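Gelance Handling Cell: Progress Report for the February Period
Submitted to the Minhas Fund by Austra Lūse, technical lead

1. Status

Work package 2 (single-item transfer) is complete. Work package 3 (mixed items) has started and is running a fortnight behind plan. The delay is due to late delivery of the replacement wrist cable and does not affect the final milestone.

2. Demonstration at Doltden

The demonstration required under the grant agreement was held at the Doltden site in February, starting at 10.30. Liis Petrauskas attended for the fund, along with two engineers from Tureo, who are considering the cell for their packing line.

The visitors were shown the transfer task at normal operating speed, then at half speed with commentary. The task uses one block and one open basket on a cloth-covered table. The cloth was kept from the earlier trials so that results remain comparable. Start positions for the block were chosen by the visitors. Both objects were set out again by hand between runs.

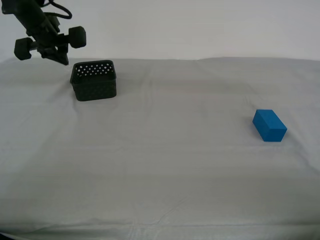
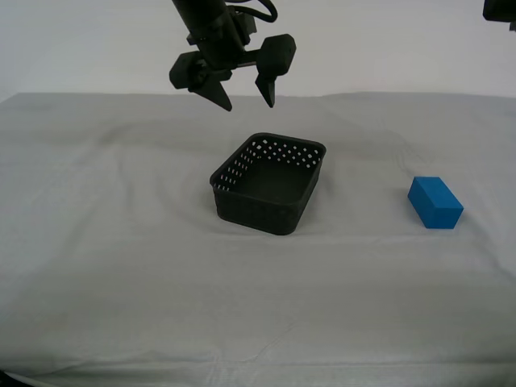
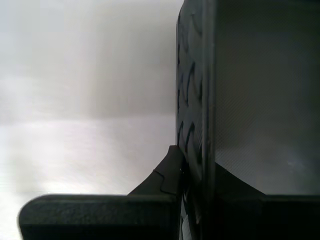
Transfer task, Doltden. First and second: arm, basket and blue block on the table. Third: ridged grip pad on the gripper finger, close view.

A total of 50 runs were made during the morning. Of these, 3 ended in a stop. Two stops were caused by the force limit tripping on approach, and the third by a planning timeout. No run had to be ended with the emergency button. The logs have been sent to the fund separately.

3. Points raised by visitors

Ms Petrauskas asked how pad wear would be tracked. Pads are at present inspected at the start of each week and changed when the ridges no longer pass the depth gauge. The current pair has done nearly 3950 grips. A written replacement interval will be included in the next report.

Tureo asked whether the basket could be moved during a run. It cannot at this stage. The basket position is read once, before the arm moves, and a change after that point would not be noticed. Continuous tracking is planned under work package 3.

Tureo also asked for figures on soft packaging. We have none yet and said so.

4. Spending

Spending is within the approved budget. The cost of the wrist cable was met from the maintenance line, and no transfer between budget lines is requested.

5. Next period

Repeat the transfer task with the new force limit.
Begin trials with two block sizes in the same run.
Issue the pad inspection procedure.
Agree a date with Tureo for a second visit, subject to the soft packaging trials going ahead.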